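Right, can everyone hear me at the back? Good. I've got 18 minutes and I'm going to spend all of them on office chairs, so if you were hoping for the talk on lighting, that's next door and I won't be offended.

(Wait for people to settle. Water.)

I look after the furniture at Ruddock. That's desks, lockers, the big table that doesn't fit through the door of the room it lives in, and 328 chairs over two floors. When I started I thought the desks would be the work. It's the chairs! Desks just stand there. Chairs get rolled over cables, leaned back in, borrowed for birthdays and left in the lift lobby, and then one morning somebody sits down and sinks slowly out of sight behind their monitor.

So the first thing I'd like you to do when you get back to your own buildings is turn a chair over. Or don't even turn it over, just get down on the floor next to it with a torch. I do mine in July when the place is half empty and I can lie on the carpet without people stepping round me.

(Ask: who here has ever looked under their own chair on purpose? Expect about three hands.)

Most of us only know a chair from the top. We know whether the fabric's gone shiny and whether the arms wobble. Underneath is where all the business is – the bracket, the levers, the column going down to the base – and you can learn a lot in a minute or so if you know which bits to poke.

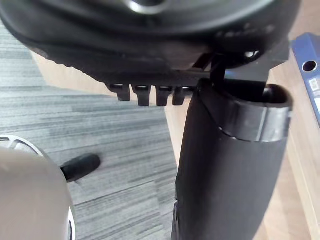

I start with the column, because that's what people complain about most. There's the gas cylinder, which does the lifting, and on a lot of chairs there's a plastic cover over it in sections that slide into each other. The cover is there to look tidy and keep the fluff off. It does nothing to hold you up. I've had people bring me a cracked cover in a carrier bag, really worried, thinking the chair was about to go, and all it needed was clicking back together (or leaving off, to be fair, nobody would have known).

If the chair sinks, it's the cylinder. You can't top it up and please don't try to take one apart, it's under pressure. You swap it. At Eresberg, where I was before, we used to prop them with a length of drainpipe cut to size, and I'm not going to stand here and recommend that, but one of those chairs was still in the post room when I left.

Next, levers. Give each one a proper go, up and down, in and out, with somebody sitting on the chair. An awful lot of "broken" chairs have a lever that's been knocked sideways and isn't reaching what it's meant to reach. Push it back, try again. I'd say that's my favourite repair, you look like a genius and it takes four seconds.

Then screws. The ones that hold the seat to the bracket work loose, and you'll feel it before you see it, a sort of clunk when you sit. Snug them up evenly, going across from one to another like you would with a car wheel. Don't lean on the driver, or you'll strip the thread and then you've got a real job on.

(Slow down here. Last time I rushed this part and got asked about it four times afterwards.)

And fluff. Oh, the fluff! Castors mostly, but it gets up under the seat too. I use an old paintbrush and the thin nozzle on the hoover. Hair round the castor axle needs snipping with small scissors, and wear gloves if you're squeamish. The record at our place was a castor with an entire shoelace in it.

A word on money, as that's what your manager will ask about. Last year our bill for parts came to 1697 pounds. For that we got 70 chairs back into use that had been sitting in the basement with a sticky note on saying "broken". Some had just needed a castor. A few were past saving and I kept those for spares, so do hang on to your dead chairs if you've got a corner to put them in.

Labels, quickly. We tried Kudel, the tracking system with the little stickers, and I got on with it fine until the stickers started peeling off. Now I write a number under the seat in paint pen. The Brasasberg office does it with coloured cable ties round the bracket, one colour for each year it was checked, and I wish I'd thought of that first – you can see it by bending down, no list needed.

(If running over, skip the next bit and go to questions.)

Arms. Somebody always asks about arms. If they wobble sideways, check the bolts from below before you blame the arm itself. If the pad's split, most makers will sell you the pad on its own, you just have to ask for it by the right name, and they all call it something different.

I've left two chairs by the coffee urn, one fine and one not, so have a sit in both and then have a look underneath. Spanners are in the blue box, and I'd like the spanners back please. Questions?

Speaker notes, office upkeep session | Contact the session desk | Please ask before copying | Back to top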